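Workshop Notes, October

Hand-held gripper: third finger set, marker strips and the desk trials

The hand-held gripper project on the mezzanine has moved from the bench to the desk by the glass partition. Members who follow the build will remember that the first two sets of fingers were printed solid and were too stiff at the tip. The third set is curved, with a thin inner wall and open ribs, and it bends enough to take up the shape of a cup or a small box before the load goes into the base of the finger.

The tool is simple on paper. A trigger in the grip pulls a steel cable, the cable turns a pair of geared links, and the links close the fingers. There is no motor in the hand-held version. The motor comes later, when the same fingers go on the arm, and the aim is that anything the hand-held unit can pick up the arm can pick up with the same geometry. For that reason the link lengths are fixed now and will not change again before spring.

Cable tension took most of September. The first cable ran over a plain printed edge and cut a groove into it after 3,138 closing cycles on the bench counter. The groove was 3 mm deep, and the fingers no longer met at the tips. The replacement edge is a small brass roller from the Stetell parts drawer, held by a pin pressed into the body. It has added a little friction at the start of the trigger stroke and none that can be felt after that. The return spring was changed at the same time for one with a longer free length. The old spring is back in the drawer with a tag on it.

The body was reprinted in October in dark gray. Print time was nine hours with the coarse nozzle. Two earlier attempts lifted at one corner - the bed near the front left is still low by a hair, and whoever next levels it should write the new offset on the card. The Kanville filament was used for the body and the Chae filament for the fingers. They shrink by different amounts, so the finger sockets in the body file are drawn oversize. Please do not "correct" them.
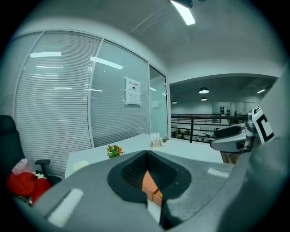
The gripper at the mezzanine desk, seen from just above and behind the body.

Marker strips are the other change. Position is worked out from printed markers, and the strips on the body let the software tell how the tool is turned when a larger marker is out of view. Matte paper reads better than glossy under our ceiling lights. Strips printed on the office machine came out with the black slightly gray, and detection dropped off at arm's length. The set now in use was printed at the darkest setting, trimmed with a steel rule and fixed with thin double-sided tape. Glue stick was tried and it wrinkled the paper.

Reflections remain a problem on this side of the building. The ceiling lights show up in the glass partition as bright streaks, and when the tool faces that way the exposure shifts and small markers are lost for a moment. Fixed exposure helps. The value that works by the glass is too dark for the stairs end, and we now keep two settings files in the project folder, one for each location.

The desk trials use ordinary things of different weights and surfaces. Soft items give the fingers no trouble. Thin flat items are still poor: the tips slide over the edge unless the tool is tilted well forward, and tilting it takes one of the strips out of view. A shallow lip at the fingertip is being drawn up. It will be tried on one finger first, so that the two can be compared in the same grip.

Log files go under Ultetti on the shared drive, one folder per session, with the finger set and cable length in the folder name. Sessions logged without a cable length have been moved to a separate folder and will be left out of the comparison.

Still open for anyone with bench time:

Trigger pivot has side play. Needs a shim or a reamed hole and a larger pin.
Five spare fingers to print, Chae filament, fine nozzle, ribs facing up.
Strain relief where the cable leaves the grip.
Wiring diagram for the motor version, current draft is missing the limit switch.

The drawings are in the flat file by the stairs, second drawer. Return them to the same drawer, unfolded.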